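Home | Guides | Equipment Care | Downloads | Contact
We use cookies to remember your language and reading preferences. Accept | Manage settings

Section 6. Packing and storing shuttlecocks in the clear kit bag

6.1 Purpose of this section

This section sets out how practice shuttlecocks are to be put away in the clear bag supplied with the Sindbridge hall kit. It applies to plastic shuttlecocks only. Feather shuttlecocks are kept in their tubes and are covered in Section 7.

Members responsible for a kit should read the whole section before packing for the first time. The procedure is the same at the Wandby and Halvorsen halls.

6.2 Before you start

Choose a clean, level table with enough free space for the bag to stand up and for several shuttlecocks to lie beside it. Wipe the table top with a dry cloth. Grit left on the surface will mark the inside of the bag.

Inspect the bag. The fabric trim should be firmly attached along its whole length, and both handles should take the weight of the full bag. Light fraying at the edge of a strap is acceptable. Loose threads may be trimmed with scissors, but must not be pulled.

CAUTION: Do not use a bag with a split seam. Return it to the equipment store and sign for a replacement.

6.3 Sorting

1. Lay the shuttlecocks on their sides on the table, one layer deep. Do not stack them at this stage.
2. Check the head of each one. It should be smooth and securely joined to the skirt.
3. Check the skirt. Set aside any shuttlecock with a broken rib or a torn vane.
4. If a skirt has been pressed out of shape, ease it back gently with the fingers and leave it to rest for 30 minutes before packing.

NOTE: Shuttlecocks set aside at step 3 may be used for beginners' throwing games. Place them in the Cetine box, and keep them apart from match stock.

6.4 Packing

1. Stand the bag upright on the table with the opening at the top. An empty bag will tend to fold in on itself - open the sides out by hand until it stands unaided.
2. Lift the handles clear of the opening and fold them outwards.
3. Take hold of each shuttlecock by the head. Do not lift it by the edge of the skirt.
4. Lower it into the bag and release it close to the bottom. Do not drop it in from above.
5. Fill the bag to a hand's width below the trim. Overfilling will crush the skirts in the lower layers.
6. Bring the handles together and carry the bag upright.

CAUTION: Do not press down on the contents to make room. Use a second bag.

6.5 Storage

Hang the bag by both handles on the numbered hook, away from radiators and direct sunlight. Nothing heavier than the bag itself is to be hung on the same hook. In February, when the halls are at their coldest, bring the bag indoors before play so that the plastic does not become brittle.

Enquiries about replacement bags should be addressed to Anselmo Andrade, quoting form 603.

Section revised 2026-04-01.

Clear bag with fabric trim, and a plastic shuttlecock with a blue band
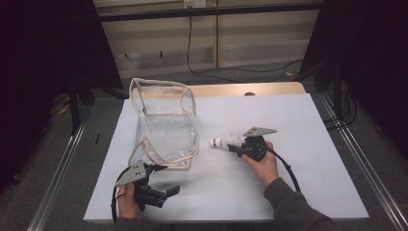
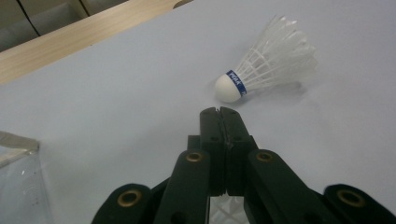
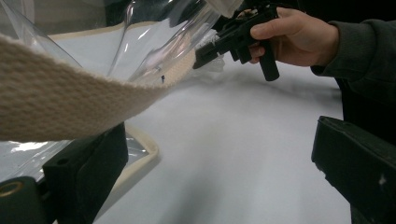 Sindbridge Badminton Association - Equipment and Halls Department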